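The Last Field Before Ondgate
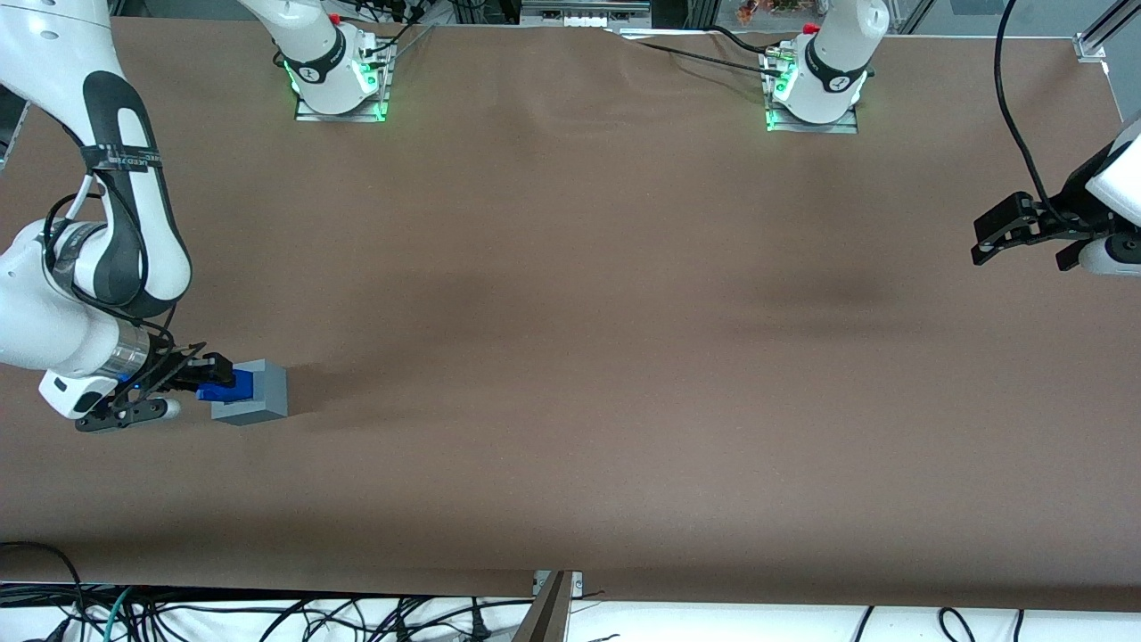
A line on the map

The field does not look like much in January. It is a long, sloping piece of rough pasture between the last houses of Ondgate and the creek, with a gravel track down one side and a row of alders at the bottom. People walk dogs on it. In dry summers the county lets a neighboring farm cut it for hay.

On the county's zoning map it is parcel 2163, and for most of the past year it has been the cause of the longest argument the town has had since the school merger. A developer called Fludero wants to build on it. The Buvutham, whose reserve starts on the far side of the creek, say the land was never properly given up and should not be built on until that question is settled.

Both sides agree on very little, including the name. Fludero's filings call the project Creekside Terrace. The Buvutham call the field the lower meadow, and older families in Ondgate still call it the Malý place, after the farm that worked it until the barn burned.

What the plan asks for

The application covers townhouses in two rows, a small parking area and a new road joining the county highway. It has been revised twice. The first version put the road along the creek. The second moved it uphill and left a strip of open ground by the water, which the developer said was a response to concerns from the reserve.

The band council's reply was short. It said the strip had been drawn without a meeting, and that a setback was a planning matter while the council's objection was about title. The two have been talking past each other in much the same way ever since. Fludero's position is that it bought the parcel from a private seller, with clear papers, and that any older dispute is between the Buvutham and the government.

Legally, that may turn out to be right. The claim covering the meadow was filed 10 years ago and is still under review. Filing a claim does not freeze the land under it, and the county's lawyers have told commissioners more than once that they cannot refuse a permit only on the ground that a claim exists.

What they can do is wait. The county has put off its vote on two occasions, first for a drainage study and then for a review of what might be buried in the lower part of the field.

The walk

In the fall, a group from the reserve began walking the boundary on Saturday mornings. They start at the footbridge, go up the gravel track, cross behind the houses and come back along the alders. It takes a little under an hour if the ground is firm. There are no signs on most days and no speeches. Some Ondgate residents have joined, and a few others have written to the paper to complain about cars parked on the shoulder.

The walkers keep to the track, and the sheriff's office has said it has no reason to step in. Fludero put up a wire fence along the upper edge in November, then opened a gap in it after the county pointed out that the track is a public right of way.

Opinion in the town is harder to sort than the letters page suggests. Rents have gone up, and there are families who have waited years for something to come on the market. Some of them also think the developer should have crossed the creek and knocked on a door before it drew anything. On the reserve, too, there are people who need housing and who wonder whether a deal could include some. The council has not ruled that out, but says it will not discuss units until it has discussed ownership.

What happens next

The burial review is due before the spring thaw. It was done by a firm both sides accepted, which took 8 weeks to agree on. If it finds nothing, the application goes back to the commissioners as it stands. If it finds something, the lower half of the parcel will probably be closed to building whatever happens with the claim.

Fludero has said it would go ahead with a smaller project on the upper half. The Buvutham have said they would oppose that as well, since the claim does not stop at the middle of the field.

A joint meeting was proposed for February 2023, to be held at the grange hall with an outside mediator. The developer accepted the same week. The council has agreed to attend on one condition - that the meeting open with the old survey on the table, and that the county bring its own copy.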